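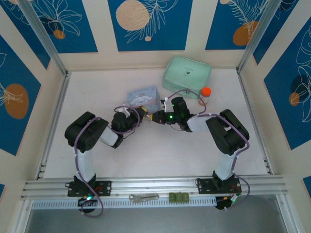
Vitória Rocha

Afia had given herself until June to clear her aunt's back room, and by the end of May she had done one shelf.

She started with the small things. There was a pale green pouch with a zip, and in it 74 receipts, the oldest from a shop called Norkar that had closed before she was born. She put the tissues to one side, then used three of them. The little bottle with the orange cap had lost its label. She unscrewed it and smelled it and screwed it up again.

At four Kwame came up with tea.

"How much is left?" he said.

"All of it."

He picked up the spanner and turned it over. "This was mine. I lent it to her for the bed."

"Take it, then."

He put it back where it had been.

They drank the tea standing. The blue walls had been her aunt's idea, leaves and orange circles on every side, and the landlord, Mr Lamptey, had written to say he wanted them plain again or he would keep 196 from the deposit. Afia had the letter in her pocket. She had not answered it.
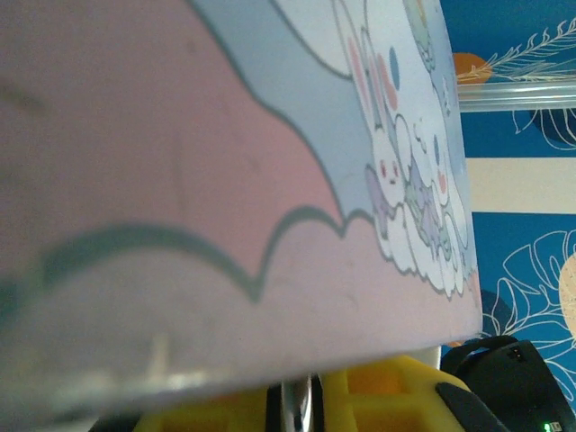 Her aunt had never thrown away anything with a face on it. Biscuit tins, calendars, a soap dish from Hinorby with a duck in the bottom - all of it had been kept and most of it had been used. Afia remembered the rabbit best. It had long ears and small red eyes, and it stood on a cloud beside a friend whose name she and her aunt had argued over for a whole winter. The pink had faded since then, and there were scratches she didn't remember.

"Is that going in the box?" Kwame asked.

"Which box?"

"The one for Nutari. They're sending the van at five."

She looked at the rabbit for a while. Then she took the letter out of her pocket, wrote "Keep the money" across the bottom of it and asked him if he had a stamp.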